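6 Setting up the bench and running the bowl exercise

This section assumes both arms are bolted to the stand, the cables are routed and the controller powers up without a fault light. If you have not done the cable check in section 5, go back and do it now. Most of the trouble people have in this section comes from a cable that is too short at the wrist.

6.1 Placing the stand

1. Roll the stand up to the long side of the table and lock all the casters.

2. Set the distance so that the fingertips, with the arms half extended, come level with the front edge of the tabletop. Leave a gap you can put your hand through between the edge and the nearest part of either forearm.

3. Check that the stand does not rock. On tile, a caster that lands on a grout line will settle after a few minutes of motion, and your saved positions will be off by that amount. Shift the stand sideways until all the casters sit on flat tile.

4. Mark the caster positions on the floor with tape.

Note: A kitchen or dining table works fine. You do not have to clear it completely, but anything left on it should be pushed to the back, outside the reach limit you set in 6.2.

6.2 Setting the reach limit

1. On the controller, open Limits and choose Table.

2. Jog the left arm forward until the fingertips are as far over the table as you want them to go. Press Save.

3. Do the same for the right arm.

4. Set the height limit by lowering each gripper, open, until a folded sheet of paper just slides under the fingers. Press Save.

CAUTION: The limit applies to the fingertips only. It does not know about the elbows or the cable loops. Watch both during the first slow run.

CAUTION: Keep drinks and anything with a power cord away from the reach limit. A finger that hooks a cord will keep pulling until the current limit trips.

6.3 Gripper settings

The factory values are meant for the foam test blocks. For a thin metal rim, change them as follows.

Grip force: 82
Close speed: 328
Hold timeout: 3000 ms

Enter the values for both grippers even if you only plan to use one. Karthikeyan Menon's original build notes give a higher grip force, which was right for the old hard fingers. With the rubber-faced Vultik fingers it is more than you need and wears the pads.

6.4 Bowl exercise

Use a light metal bowl with a flat rim. Do not use glass or ceramic until you have finished section 8.

1. Place the bowl near the front edge of the table, centered between the arms.

2. Start Teach mode and bring the right gripper to the rim from the side, fingers open.

3. Close the gripper. The status light should turn steady within a second. If it blinks, the fingers have met without the rim between them – open and try again.

4. Lift the bowl clear of the table, then draw it back toward the stand. Keep the left gripper open and low while you do this.

5. Hold for the full timeout and check that the rim has not crept in the fingers.
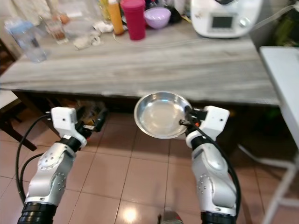 Figure 6-2. Bowl held by the right gripper in front of the table edge, left gripper empty.

6. Return the bowl to the table and open the gripper. Save the run.

7. Repeat up to 3 times at slow speed before changing anything.

If the bowl rotates in the fingers, you are gripping too close to the fingertips. Move the wrist in so more of the finger covers the rim. Raising the force will not fix it.

Note: Divya Kaimal found that a smear of cooking oil on the rim gives the same symptom. Wipe the bowl and the pads with a dry cloth.

6.5 Before you leave the bench

Park both arms, switch off the controller and wait for the fan to stop before unplugging.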